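Latholm Hardwax Finish for Tabletops, Clear Satin

Sold by Puleleo. Ships within 2 business days.

I run the finishing shelf at Puleleo, and I don't stock many hardwax oils. Most of them are the same few ingredients in a nicer tin, with a label that promises your table will shrug off red wine, hot pans and children. I don't believe those labels and you shouldn't either. Latholm makes some of the same claims. I've left most of them off this page and written down what I'd want to know before paying for it.

What it is

A blend of plant oils and wax, thinned so it wipes on with a cloth. It goes into the surface and leaves a thin layer on top. It's meant for indoor tables, desks and shelves in bare wood. It won't stick properly over old varnish or polyurethane, whatever you may have read in a forum. Sand back to bare wood or buy something else.

Color and sheen

The tin says "clear." No oil is clear. Expect pale woods to warm up a little on the first coat and a little more over the first year. If you want your table to stay the color of fresh sawdust, get a water-based finish and put up with how it feels.

The tin also says "satin," and that word covers a lot of ground. Look at any finished table from a low angle near a window before you decide how much shine you can live with.
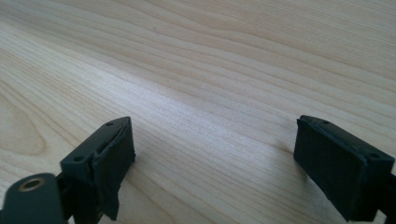 Pale tabletop with light across the grain.

Coverage

Latholm's number is 400 square feet per quart. I have never got close to it, and I suspect it was worked out on something very smooth and very thirsty for good publicity. Plan on a lot less for open-grained woods like oak or ash. A quart will still do an ordinary dining table with plenty left for repairs, so there's no need to buy two.

Drying and curing

Dry to the touch overnight in a heated room. Fully cured takes 13 days, and this is where people get into trouble. They put the table back into use the next morning, set down a damp glass and then write to me about rings. During the cure, keep it to dry, light things. Lift them, don't drag them, and don't leave rubber feet or plastic mats sitting on the surface.
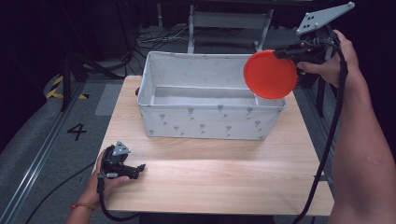 Soft fabric storage bin on a light wood table.

How to apply

Sand to 150 grit, then 180. Going finer looks lovely and leaves the oil with less to hold on to.
Vacuum, then wipe with a dry cloth.
Stir the tin. Don't shake it.
Wipe on a thin coat, wait ten minutes, wipe off everything that will come off.
Repeat the next day. A third coat is mostly for your own peace of mind.
Lay used rags out flat outdoors to dry. Oily rags in a pile can heat up and catch fire - this is the one warning on the tin I'd print larger.

Busy grain, knots and swirls

Grain that changes direction takes up oil unevenly, so check those spots with your cheek near the table and wipe again if they look wet. 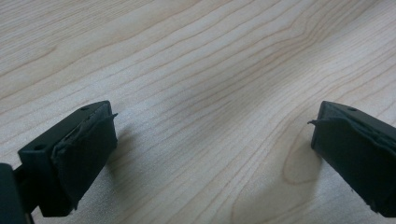

Wavy grain in blond wood, with an oval figure at right.

How it compares

We also sell Pilum, which costs less and smells worse. On my own test boards I could not tell the two apart after a winter of coffee cups. Villalba is the harder film of the three and the most annoying to patch, because you see the edge of every repair.
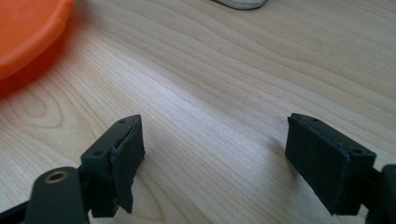

So why carry Latholm at all? Spot repairs. You can rub a bit into a scratch with a rag and the new patch blends in without redoing the whole top. Yutong Deng at our counter has been patching the same desk with it since December, and I went looking for the patches and missed one.

Price: $47 per quart
Returns: unopened tins only
Page updated February 1, 2022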